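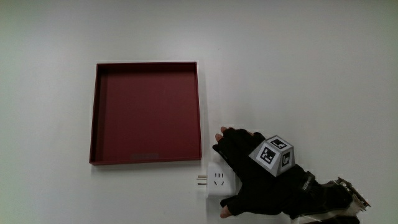
4.2 What players did while they waited

We had gone into the interviews expecting to hear mostly about new zones, new gear and the level cap, and we did hear a good deal about all of them. What we hadn't planned for was how warmly people would talk about the quiet stretch before an expansion arrives, when there is very little left to do in the game and yet a surprising number of people keep logging in to do it. Of the 144 players who filled in the first survey, 32 agreed to keep a play diary through November, and it is mostly their diaries that we draw on in this section.

All of the diarists played Pendgate, and most belonged to guilds that had been going for several years. They wrote about fishing off the pier at Sisbridge, about helping a newcomer through an old dungeon at a very relaxed pace, and (more often than we would have guessed) about simply standing around in the harbour square and chatting. One diarist called these evenings "keeping the porch light on", and we have borrowed the phrase as a label for this whole group of behaviours – it seemed kinder than "idle time", the term used by the game's own activity log.

Porch-light play had a rhythm of its own. Guild leaders tended to drop the formal raid calendar but hold on to the usual hour, so that anyone who turned up would find a few familiar names in the voice channel. Several players told us they enjoyed this more than the raids themselves, though they were quick to add that they wouldn't want it to last all year. Others found it a bit sad, and drifted off to Koo or to some other game until the launch. We don't think either group was playing the wrong way, and we were careful in our coding to treat leaving as a choice on the same footing as staying.

We also asked the diarists to write a few lines about the desk or table where they played, a prompt we added after the pilot and were very glad of. Answers ran from a single word to a full page. Household objects came up often, and were coded separately from computers and controllers: chargers and adapters under one heading, trays and other small containers under another.

Figure 3. Empty red tray and white power socket adapter on a white tabletop.

The diaries were read by two of us independently, using the Lesteo coding tool, and we met after every 4 diaries to talk over the passages where we had disagreed. Most of the disagreements were about humour. A player who writes that she is "dying of boredom, see you all tomorrow" is saying at least two things at once, and we settled in the end on allowing a passage to carry both codes. The counts in the next section should be read with that in mind.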